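Dunano Tabletop Whiteboard – User Guide
Item no. 3937

Section 6: Writing, Erasing and Everyday Care

The board can be used flat on a table or propped upright. Read this section before you write on it for the first time.

Before first use

1. Peel the clear film from the writing surface. Start at a corner and pull slowly.
2. Wipe the surface with a soft, dry cloth.
3. Set the board on a firm, level table. Keep it away from the table edge.
4. Test your marker in one corner. Wait 50 seconds, then wipe. If the mark comes off cleanly, the marker is safe to use.

CAUTION: Use dry-erase markers only. Permanent ink, crayon and grease pencil can stain the surface and are not covered by the Keltdale warranty.

Writing

5. Lay the board flat for close work such as short sums, spelling or lists. Turn it until the light does not fall directly on the spot where you are writing.
6. Hold the marker with the tip pointing down at the board and press lightly. For a sum worked downward, start near the top and leave a full line of space under each figure.
7. Cap the marker as soon as you finish. Store it on its side.

NOTE: Faint lines usually mean a dry tip. Replace the marker – pressing harder will only flatten the tip. Jemal refill packs fit the marker supplied with the board.
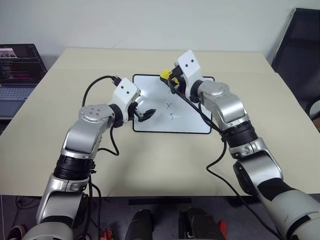
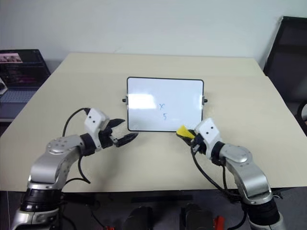

Fig. 11. Board with an "x" and a "5" in blue marker: flat on the table (first picture) and upright (second picture).

Showing the board upright

8. Lift the board by its frame, using both sides. Do not lift by one corner.
9. Stand it upright and tilt it until glare is off the writing. A glossy surface will always reflect some light, so check it from where the reader will sit.
10. Steady the frame with one hand if you add or erase anything in this position.

CAUTION: Do not lean on the board while it is upright. Lay it flat again if you need to write more than a line or two.

Erasing

11. Wipe from the top down with a dry eraser or sponge, using short, overlapping strokes.
12. For marks left on overnight, spray a little Bramidico board cleaner on a cloth and wipe again. Do not spray the board itself – liquid can run in behind the frame.
13. Dry the surface fully before writing.

NOTE: Tap the eraser out over a trash can from time to time. A loaded eraser leaves a gray haze. If haze remains after cleaning, repeat step 12 with a fresh cloth.

Store the board flat or on its long edge, with nothing resting against the writing surface.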